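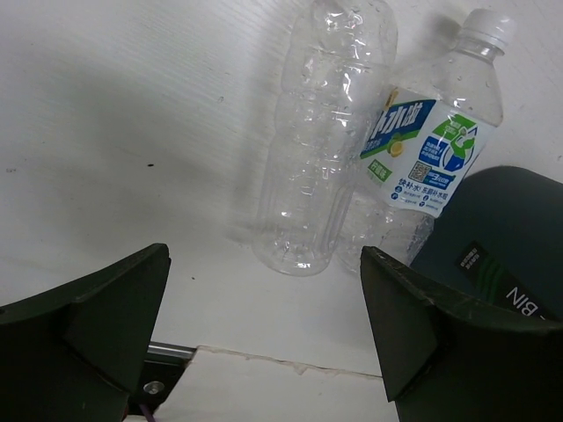

How Does a Robot Pick Up a Bottle?

Killey Robot Club > For Kids > Explainers
Home Projects Meet the Team Join

Picking up a bottle is easy. You have done it for years, probably while looking at something else. Now try explaining how to a robot, which will do exactly what you say and nothing you forgot to say.

The robot in our club has two fingers. That's eight fewer than you, and it has never complained. A small camera rides close to them, so the robot sees the bottles from above, more or less the way a hungry seagull sees chips.

Clear plastic is the tricky part. You can see the table right through it, and shiny spots show up wherever the light hits. A label helps a lot. A bottle with no label is mostly a rumor.

Next come the steps:

1. Find one bottle. (One! Two lying close together can look like one very wide bottle.)
2. Work out which way it points.
3. Turn the fingers to fit across it.
4. Squeeze - gently.
5. Lift, move over to the bin, let go.

Henok Nigatu, age 11, wrote our first program. It had 355 lines and forgot step 5, so the robot just held on. He has added 7 more lines.

Last updated: 20 October 2022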